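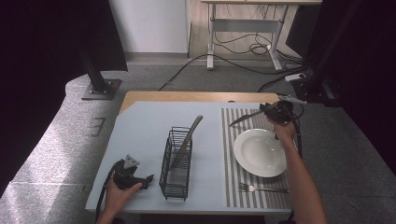 3. Das Gedeck als Ordnung: Messer, Gabel, Abstand

Skript zur Vorlesung Tischkultur in Europa, Stand 11. März 2026

Wer sich zum ersten Mal mit Tafelordnungen beschäftigt, ist oft überrascht, wie jung vieles davon ist! Die Gabel kam in weiten Teilen Mitteleuropas erst in der Frühen Neuzeit langsam auf den Tisch, und bis dahin aß man mit Messer, Löffel und Fingern. Das Messer brachte der Gast meist selbst mit. Es steckte am Gürtel und war Werkzeug, Besteck und ein bisschen auch Visitenkarte.

3.1 Das Messer verliert seine Spitze

Ein wunderbares Kapitel, für das wir uns Zeit nehmen. Im Frankreich des 17. Jahrhunderts setzt sich am Hof die abgerundete Klinge durch. Die Gabel übernimmt das Aufspießen, das Messer schneidet nur noch und streicht. Norbert Elias liest darin ein Stück Zivilisationsgeschichte (man muss ihm nicht in allem folgen, aber lesen sollte man ihn unbedingt). Achten Sie beim Lesen darauf, welche Quellen Vorschriften sind und welche tatsächliche Gewohnheiten beschreiben.

3.2 Rechts und links

Messer rechts, Schneide zum Teller, Gabel links: Diese Anordnung wirkt selbstverständlich und ist doch das Ergebnis langer Aushandlung. Beim Service à la française standen viele Schüsseln gleichzeitig auf der Tafel. Erst mit dem Service à la russe im 19. Jahrhundert kommen die Gänge nacheinander, und das Besteck liegt in der Reihenfolge des Gebrauchs, von außen nach innen. Plötzlich lässt sich am Gedeck die Speisenfolge ablesen!

3.3 Stoff unter dem Teller

Vom großen Tischtuch zum einzelnen Platzset ist es ein weiter Weg. Das Set markiert den eigenen Bereich, und der Tisch dazwischen bleibt sichtbar. Wie verändert das die Tafel als gemeinsamen Ort? Darüber möchte ich gern mit Ihnen diskutieren.

Zur nächsten Sitzung

Reader, S. 242 bis 296
Warenkatalog Farnar, Abschnitt Besteck: 2 Seiten auswählen und mit 5 Stichworten kommentieren
Die Hausarbeiten sind im Juni fällig, Themenwünsche gern früher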